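Ellside Towel Folding: equipment budget and data card

Version 3, updated June
Maintained by the Ellside bench group

What this is
A costing sheet and a small set of recordings for labs planning a cloth-handling bench. The recordings are included so buyers can check our floor layout before ordering parts. Prices are in Australian dollars and exclude freight.

Contents
costs.csv: one row per item, with supplier and lead time
episodes/: 388 towel folding episodes
layout.txt: floor measurements and cable runs
quotes/: the Huron and Pusum quotes, prices only

Planning figures
Arm, per unit (Huron quote): 1,999
Lead time: 8 weeks from deposit
Towels and mats: 50
Spare gripper fingers: see costs.csv, row 14

Notes for buyers
Budget for cabling as its own line. We left it out of version 1 and had to move money from spares. Measure each run along the floor, then add slack at both ends. Pusum sells leads in fixed lengths only, so round up.

Order spare fingers with the arms. A later order goes to the back of the queue and pays freight again.

The Durán site is planning the same bench on carpet. Their costs will go in a separate file when the quotes are in.

Floor layout
The work area is a square mat laid straight on the tiles. Power boards and leads stay outside it.

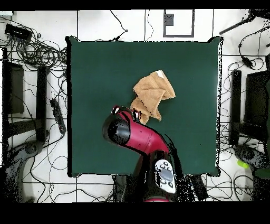
Towel folding on the green mat, red and black arm at the corner of the cloth.

Known gaps
No labour costs. Warranty terms are missing for the Pusum items. Some early episodes have no end label; filter on the status column.

Licence
Free to reuse with credit to Ellside. Send corrections through the issue tracker, with the row number.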